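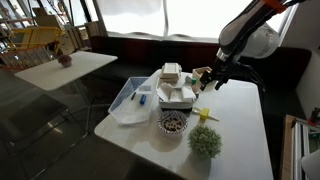 Vol. 20, Issue 2, p. 255

July
By the Nasdale Group for College Sport Research
Filed under: College Football / Travel and Scheduling
20 shares | 2 comments

4. Return travel and the first practice after an away game

4.1 What the travel logs show

In the previous section we described the schedule of the away games. In the present section we look at the hours after the game, which have received less attention in the literature on college football. Most of the earlier work is concerned with the outward trip: how far the team travels, how many time zones it crosses, and whether the long trip lowers the chance of winning. The return trip is usually treated as if it had no length. For a program with a large budget this may be acceptable, as the team flies home on a charter plane and sleeps in its own beds. For the programs in our sample, which play at the FCS level and travel mainly by bus, it is a strong assumption.

The sample has 255 return trips. All of them were entered in the Sydorenko travel log by the operations staff of each program. The log asks for the time of the final whistle, the time the bus left the stadium, every stop, the time of arrival on campus, and the start of the next team activity. We did not ask the staff to judge how tired the players were. An earlier version of the log had such a question, and the answers followed the result of the game so closely that we removed it.

We divide the trips at 400 miles. This limit was chosen before the analysis. Above it, the log requires a second driver to be named, and the entries therefore become more complete. Below it, the stops are sometimes missing. Where a stop was missing but the total time was clearly too long for the road, we kept the trip and marked the stop as unknown.

The clearest result concerns the departure time. We had expected distance to explain most of the difference in arrival times between programs. It explains much of it, but the delay between the final whistle and the departure of the bus varies more than we had thought, also within the same program. Brisbridge left quickly after almost every game, early or late. Vokley left quickly after afternoon games and slowly after evening games. The two programs are similar in squad size and use the same type of bus, so the difference must come from how the hour after the game is organized. Equipment loading is one part of this hour. Medical checks and media duties are other parts. The meal is the fourth part, and in our data it is the one that changes most from week to week.

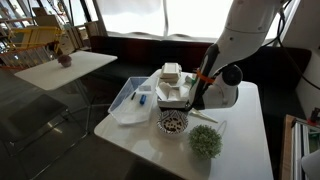 Programs handle the postgame meal in three ways: the team eats at the stadium, it stops at a restaurant on the way, or the food is ordered in advance and handed out at the bus door. The third way gives the earliest arrival on campus in both distance groups. It needs more preparation on the day before, and the number of meals must be fixed before the travel list is final, with the effect that some food is usually left over. There is also a small practical matter which the staff at Vokley mentioned to us more than once. Foam takeout containers of the common kind, such as the open one with its lid up in Figure 2 and the closed one resting above it, are easy to stack as long as the lids stay shut, but once players have started to eat in their seats the boxes take a great deal of space, and the aisle must be cleared before the bus may move. Brisbridge solved this by handing out the food in paper bags and collecting everything at the first stop.

Figure 2. Takeout containers of white foam, one open and one closed.

We do not claim that a paper bag changes the result of a season. The point is more limited. The order of the tasks in the hour after the game is decided by habit, and in most programs the habit was formed when the games were played in the afternoon. When the kickoff is moved to the evening, the same order of tasks brings the team home in the early morning, and the next activity is seldom moved by the same amount.

4.2 The next team activity

After a Saturday game, most programs hold a light session on the following day. It consists of a walk through the film, treatment, and for some players a short run. We compared the start of this session with the arrival time from the log. After afternoon games the gap was long enough for a normal night in nearly all cases. After evening games it was not. Where the session was moved later, it was moved to the next free slot in the shared facility, and this slot was determined by the other teams of the school and not by the arrival of the bus.

A difficulty should be mentioned here. Players who did not play in the game, or who played only on special teams, were often called earlier than the starters. They had made the same trip. In the log they appear in a separate line, and for some programs this line was left empty during the first part of the season. Our results for this group are therefore weaker, and we report them only for the programs that filled in the line for the whole season. For these programs the reserve players had the shortest gap of all. We consider this the most important finding for the coaching staff, as it could be corrected without cost.
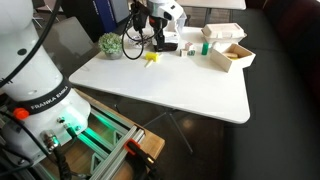

One reviewer of the first draft objected that the gap between arrival and practice says little about sleep, as many players sleep well on the bus and others cannot sleep after a night game even in their own bed. The same reviewer asked why we had not used wrist sensors. We accept the first remark in part. The gap is a limit on the sleep that is possible at home, and we use it only in this sense. Regarding the sensors, the programs did not wish to collect such data during the season, and we did not press them. A smaller study with sensors would be useful, and it should include the bus hours.

4.3 Remaining limits

The log depends on the care of the person who fills it in, and this person changed at several programs between the seasons. The weather was not recorded. We also have no information about the players who traveled home separately with their families, which is allowed at some schools with a signed form. In the logs these players are counted as if they were on the bus. Their number is probably small, but it is likely to be larger for the short trips, and the results below 400 miles should be read with this in mind.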